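Umotora opens up its planner for belts, cords and other awkward cloth jobs

By Ott Ramanauskas
October

Threading a belt through a pair of jeans takes most of us a few seconds and no thought at all. For a robot it is a horrible little puzzle, and the software team at Umotora has spent much of this year on it. Their planner, called Cozma, is now open for other labs to download, and it is a lovely piece of work. 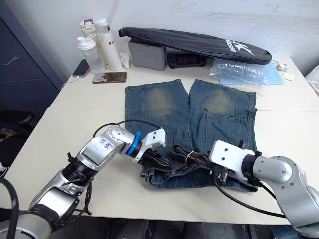
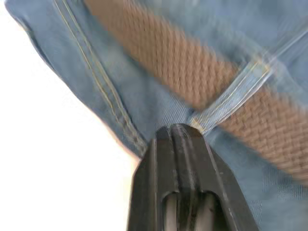 Jeans, a belt and the grippers at the waistband.

Mireille at the Clirketgate lab, which has had an early copy since the spring, said the best thing about it was that she could finally see why a grasp had been chosen. Her group used to get a single answer from their old planner and then argue over it for an afternoon. With Cozma they open the log, read the scores for each option and fix the one that looks wrong.

Those scores are at the heart of the release. Cozma takes in two kinds of view, a wide one from the head camera and a close one from the wrist, and keeps a running guess of where the cloth edge, the seams and the loops are. The wide view is good for working out which way a garment is lying. The close view takes over once the fingers are near the cloth, when a small error is enough to pinch the wrong layer. If the two views disagree, the planner slows the arms and asks for another look before it commits (a small thing, but it makes the logs so much easier to follow!).

Both arms are planned together, so one can hold the fabric steady while the other feeds or pulls. Earlier versions planned them one after the other, and the second arm often found that the cloth had moved by the time its turn came.

The team tested the release on 200 belt runs and finished 186 of them without a person stepping in. Most of the failures came from soft belts that folded back on themselves inside a loop, and a fix for that is already being tried on a separate branch. Planning a fresh move takes 30 milliseconds on the team's desktop machine, quick enough to react when the cloth slips.

There is a very handy replay tool in the download too. It lets you drag a slider through a recorded run, change a setting and see what the planner would have picked instead, with no robot switched on. The package comes with 72 recorded runs to play with, failures included, and the notes beside each one are short and plain.

Umotora will show the replay tool at the Skombridge open day, with a session on writing your own scoring rules in the afternoon, starting at 2pm.

Related items
Skombridge open day: what's on in the software tent
Clirketgate lab shares its camera calibration scripts
Why force readings drift, and how to spot it early
A beginner's look at two-arm planning

Contact the newsdesk | Copyright, all rights reserved | Back to top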